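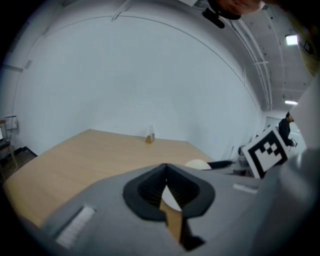
So I finally did the table. If you've been reading along since spring, you know the table has been on my list for a long time, right under "call the dentist" and above "learn to like fennel." It's the big light wood one we all share, and over the summer it had turned into the place where everything gets put down and nothing gets picked up again. Mail, chargers, one glove (in August!), a bag of screws that belongs to something, though what it belongs to is anybody's guess.

What pushed me over the edge was Ankica coming by with a pan of her plum dumplings and standing there holding it, looking for somewhere to set it down. She was very polite about it. She stood there for what felt like a year, and then she put the pan on a chair. I was mortified!

My first try was the method Imke swears by, where you clear the whole surface in one go, dump everything into boxes and only bring back what you miss. I got as far as filling 2 boxes and then spent the evening digging through them for my reading glasses. Imke says I gave up too soon. Imke also owns eleven things, total, so I'm taking her advice with a little salt.

What worked better for me was going in from the edges. Small stuff first, the things that roll or get knocked off, then whatever is sitting in the middle. I set the kitchen timer for 13 minutes because that's how long the one podcast I like runs if you skip the ads, and when it went off I was allowed to quit. I did three rounds of that over one afternoon with coffee in between, and by the last one I was kind of enjoying myself (don't tell Imke).

Cups were the worst of it. Why do we have so many cups going at once? Damir makes himself a drink, carries it to the far side of the table, gets about two-thirds of the way through a thought and wanders off, and then makes another one. I've stopped fighting it. Now there's a tray at the kitchen end, an old metal one with "Lallwood" stamped on the back that I bought for three dollars at the church sale, and cups go on the tray. Does everyone use it? Well. Ermira does.

Then came the wood itself. I was all set to sand it and oil it and make a whole weekend of it, and Drita talked me down. She used to refinish furniture with her uncle over in Stubbs, and she ran her hand over it and told me to try warm water with a drop of dish soap, wipe with the grain and dry it right away with an old T-shirt. That took care of nearly all of the stickiness. There's still one ring that won't budge, and I've decided it has been here longer than I have, so it can stay. I did go over the legs with a little furniture wax and that was a mistake, because my sweater sticks to them now. If anyone knows how to get wax back off, please write to me.

I still want something for that big white wall. It's so plain! I had a framed map of Ulis in my cart for 95 dollars plus shipping and I keep opening the page and closing it again. Damir thinks a shelf would be smarter, but I know us, and a shelf is just another table that's harder to reach. Ermira voted for plants. The light in there is mostly from the ceiling, so I'm not sure what would survive, and my record with ferns is not good.

Anyway, Ankica is coming back next week with poppy seed rolls, and I've got a spot saved for the pan. I put a trivet on it so people would leave it alone. When I walked past this morning there was a phone charger on the trivet.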